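Home Explore Notifications Lists Profile

Yamila Godoy
Thread

Spent my Saturday inside the suturing cell at Modbridge again. Since the sales people at Vemalano keep telling everyone this thing "maintains itself," a thread on what maintaining it involves. Long. Mute me now.

2/ The cell is two instrument arms, a tissue stage and a cabinet. The instruments are cable driven. Thin steel cables run down each shaft, over little pulleys at the wrist, and open and close the jaws. Everything that goes wrong with this cell goes wrong with the cables first and gets blamed on the software for a week.

3/ Cables stretch. They stretch a lot when new, then hardly at all, then one day they fray. The vendor's answer is a usage counter: 80 sessions and you swap the instrument. The counter doesn't know if a session was ten minutes of gentle knot tying or four hours of somebody learning to drive.

4/ I pulled an instrument at 58 sessions last month with a strand already poking out by the distal pulley. Counter said green. Dashboard said green. I have stopped looking at the dashboard.

5/ So, my routine, which is boring. Arms parked, power off, shafts out. Wipe the wrist. Look at every pulley under the magnifier. Work the jaws by hand through the full range and feel for a notch. If there's a notch it goes in the red bin, whatever the counter thinks.

6/ Then the jaws. Needle driver jaws have a fine pattern on the inside face and it wears smooth. Worn jaws still hold a needle fine when nothing pushes on it. Push the tip into tissue and the needle rolls. People see that and start retuning the grip force. Please check the jaws before you retune the grip force.

7/ I keep one old needle for this. Clamp it, push sideways with a gram gauge, write down where it slips. Takes a minute per instrument. Vlasta Hudec started the notebook before I got here and I trust it more than the log files.

8/ Calibration next. The vendor tool touches off on a metal fixture and prints a nice residual. Lovely number. The fixture is rigid and the tissue isn't, so the number tells you how well the arm finds a block of metal.

9/ What I care about is where the tip ends up when the two instruments are working close together over something soft, with a thread hanging off one of them. So after every swap I run a short row of stitches and watch the wrist camera feed the whole way through.

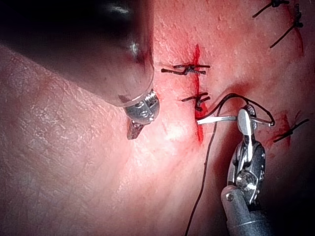 10/ Backlash shows up right before the bite. The needle should come up to the edge of the wound and stay there. If the tip drifts or twitches while the arm claims to be holding still, go back to the cables. I've never once fixed that by editing a config file, and I have watched people try until dinner.

11/ Thread is the other thing. Leave the tail too long and it finds a pulley. Once it's in the wrist you get a torque fault, and the fault text says "check joint 6," so some poor person takes joint 6 apart. Joint 6 is fine. It has always been fine. Get the tweezers.

12/ Lighting gets skipped in every setup guide I've read. Moist tissue throws glare, and the tracker hates glare. We moved one lamp by a hand's width and lost half our tracking dropouts. Reinholz had quoted us for a new vision module. I still have the quote and look at it when I need cheering up.

13/ Camera cover: clean it before the run, with the proper wipes, and again if anything splashes. A smear looks a lot like bad focus. Tapio Heinonen swapped a perfectly good lens over a thumbprint and has given me permission to say so.

14/ Now the marketing claim. "1,000 stitches without intervention." I asked what counts as an intervention. Swapping an instrument doesn't. Freeing a snagged thread doesn't. Re-zeroing doesn't. By those rules my car has never needed a mechanic.

15/ Do I think the cell is bad? No. On a good day with fresh cables it places a decent stitch and I enjoy watching it. I just want someone to put the bench hours on the slide next to the stitch count. Mine come out of a weekend.

16/ Left arm passed on Saturday. Right arm has a slip reading I don't love, so it gets another look before the Jamutby people come through in June. If the slip gets worse I'm binning it and they can invoice me.

1,096 likes 58 comments Share

Comments

Volkan Akyol
The joint 6 fault. I took ours apart twice. Twice!

Brândușa Oprea
What gauge are you using for the slip test? Ours reads different every time depending on who's holding it.

Yamila Godoy
@Brândușa Oprea cheap spring one, clamped to the bench. Hand held is hopeless.

Tapio Heinonen
It was a very convincing thumbprint.

Volkan Akyol
Would like to see the lamp position if you ever post it – ours drops out constantly on the left side.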